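Monter un petit poste multi-clients dans sa boutique : réseau, sessions, caisse

Vous avez déjà le local et les machines ? Bon. Reste le réseau, et c'est là que ça coince. Comptez une journée, câblage compris. Matériel : un switch 24 ports, un routeur correct, du câble cat 6, un onduleur.

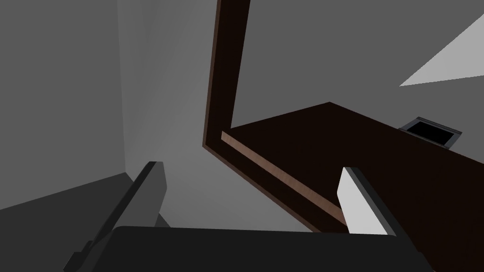

Par Kylie Brunton – publié le 11 mai – rubrique Pratique

Étape 1. Le câblage. Tirez tout avant de poser les meubles. Étiquettes aux deux bouts, sinon vous le regretterez. Pas de câble le long des prises électriques. J'ai passé 68 mètres dans la boutique de la rue Colombo, achetez plus large.

Étape 2. Le routeur. Changez le mot de passe admin tout de suite. Deux réseaux séparés : un pour les clients, un pour la caisse. Jamais les deux ensemble, même pour dépaner.

Étape 3. Le poste modèle. Installez UNE machine proprement – système, navigateur, suite bureautique, pilote d'imprimante. Mises à jour faites. Ensuite seulement, image disque, et on clone sur les autres. Pensez à renommer chaque poste après le clonage, sinon conflits sur le réseau.
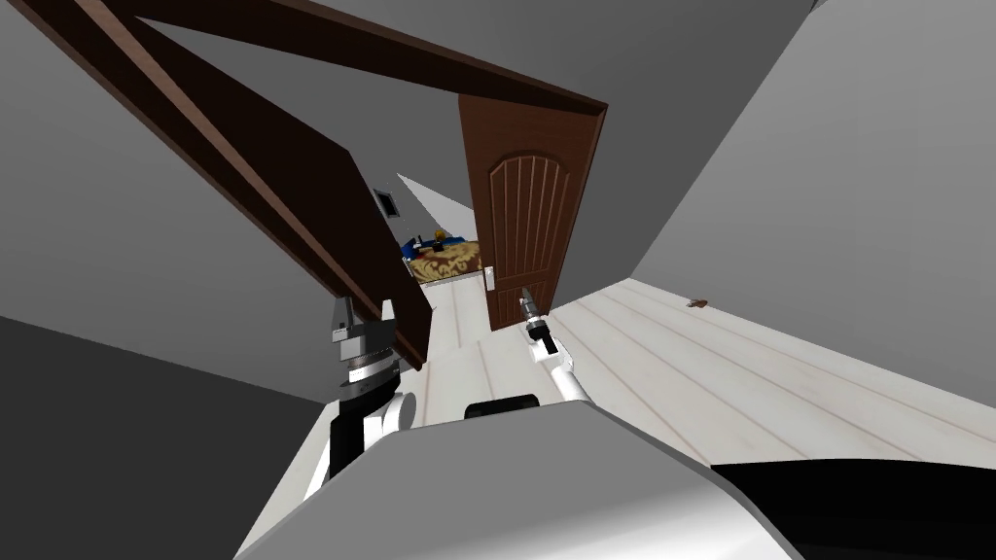
Cahier pratique Tralwood, n° 5, p. 24

Étape 4. Les sessions. Moi j'utilise Tesavetti, installé sur le poste de caisse. Créez un tarif à l'heure, un tarif demi-heure, c'est tout. Cochez « effacer à la déconnexion » : historique, téléchargements, mots de passe. Testez avec un faux client avant d'ouvrir.

Étape 5. L'impression. File d'attente bloquée par défaut, libérée depuis la caisse. Sans ça les gens impriment quarante pages et s'en vont.
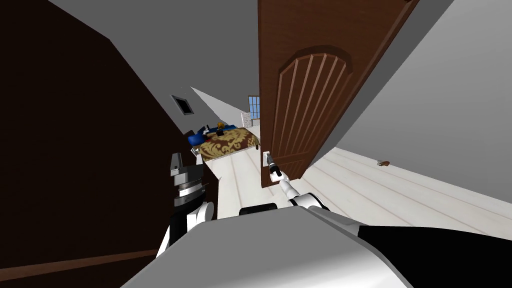
Vue intérieure, côté chambre.

Si un poste ne voit pas la caisse : vérifier le câble, puis l'adresse IP, puis le pare-feu. Dans cet ordre. Thiện Ông, qui gère la salle de Dirton, redémarre d'abord le switch et ça marche une fois sur deux, à vous de voir.

Sauvegarde de l'image sur un disque externe, rangé ailleur que dans la boutique. À refaire après chaque grosse mise à jour – la mienne date d'avril. Questions en commentaire, je répond le soir.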